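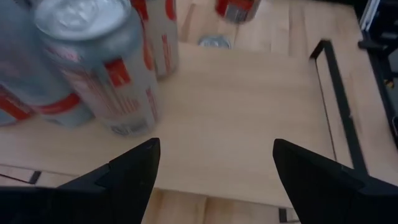
3 min read

The board comes out before anything else. At Arsenault, the hospitality school whose evening program is directed by Shaimaa Shawky, every service begins with a plain wooden board laid on the table, and the drinks are placed on it before a single plate leaves the kitchen. Students learn the practice in their first weeks and are assessed on it in March.

The beverage board has a modest history at the school. It was introduced as a remedy for crowded trays, which were heavy to carry and left rings on the tabletops. A pale board could be set down once and left in place for the length of the meal. The present instruction sheet, revised by Ms. Shawky's department, runs to 20 lines and covers canned drinks only. Bottles are treated separately.

Its central principle is grouping. Cans are gathered toward one side of the board, standing upright and close together, and the remaining surface is kept clear for glasses, a small dish of citrus or a folded napkin. Red and silver cans in a tight cluster against light wood make a strong block of color, and the open wood beside them gives guests a place to set something down.

"Students want to fill the board," Ms. Shawky said. "We ask them to leave more than half of it alone. The guest will use that space within a minute of sitting down."

The choice of board has received equal attention. Inès Marchal, a furniture maker whose workshop, Flokgate, supplies the school, recommends a light tone with a quiet grain, particularly on tables built from joined strips of differing colors. A strongly figured board on such a table, she said, makes it difficult to see where one surface ends and the other begins. Her own boards are sanded smooth and finished with 2 coats of oil, and she advises owners to wipe them with a damp cloth and dry them upright.

Care of the cans is simpler. The school asks that lids be wiped before service and that the tabs be left closed until the guest has chosen. Tall cans are placed where the server can reach them without leaning across the table.

The spring program has 186 students enrolled. Boards from the Flokgate workshop will be shown at the school's open house on 12th December, together with glassware and table linens selected by the second-year class. Admission is free, and visitors may attend either of the two evening services.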